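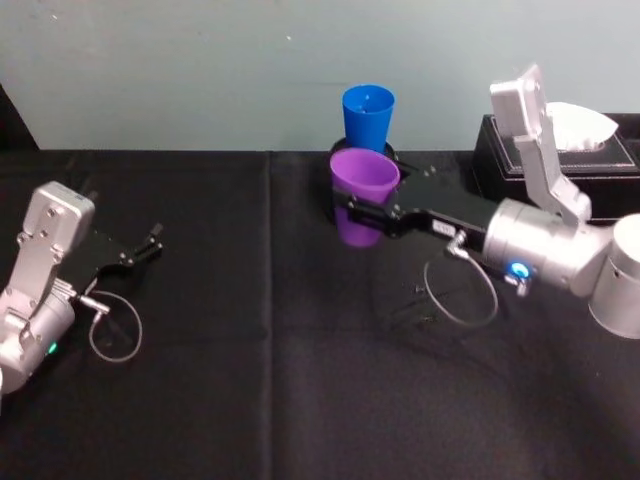
Bostidgate Open Day, 28/12/2024

There are better weeks in the year to drive 363 miles for a look at some tableware, but Francine Kowalchuk had sent me the invitation in person, and the alternative was a fourth day of cold turkey. So I went.

Bostidgate is an old goods depot that has been done up for small firms, and once a year they all open their doors at the same time. You get a map at the entrance. Mine had the car park on it twice and the toilets not at all. I asked a man in a hi-vis waistcoat, who turned out to be another visitor.

I started at Stellport, who make picnic and canteen ware. Their room is plain to the point of sulking: pale blue-grey wall, a table under a black cloth, and a purple plastic cup getting the full jewellery-shop treatment. It works, I have to say. I have drunk squash out of cups like that my whole life and never once looked at the shape of one, wider at the rim and narrow at the bottom. Put it against black and you find yourself tilting your head at it like someone in a gallery. There was a crease down the cloth, a little left of centre, and I spent longer on that than I should have. I own an iron. It was not my place to offer.

Francine gave the talk, which ran to 20 minutes and was mostly about the taper. Cups that narrow towards the bottom will stack, and cups that stack can be posted without paying to send a lot of air. She has been through 1,457 samples since she took over the range, and keeps the rejects in her garage, where there is no longer a car. Someone asked whether it came in green. It will in February. Someone else asked whether it could go in the dishwasher, and got an answer so long that I think it was no.

Movton, next door, do folding stools. I sat on 4 of them and got up from three with dignity. The tall one is very good and costs more than my sofa.

Upstairs was Wiriya, who sell tea and had wisely put their heater by the door. This was the busiest room in the building by a long way. The ginger one is worth having, the smoky one tastes of bonfire, and the biscuits had gone by noon – I saw where most of them went, and he was wearing a hi-vis waistcoat.

Practical matters, for anyone thinking of next year. Entry is free, parking is not. Wear a coat indoors. The stairs are steep and the lift has a sign on it that looks older than the lift. Most of the firms take cards, although the signal comes and goes, and Stellport will sell you a cup at the door if you ask. I bought two.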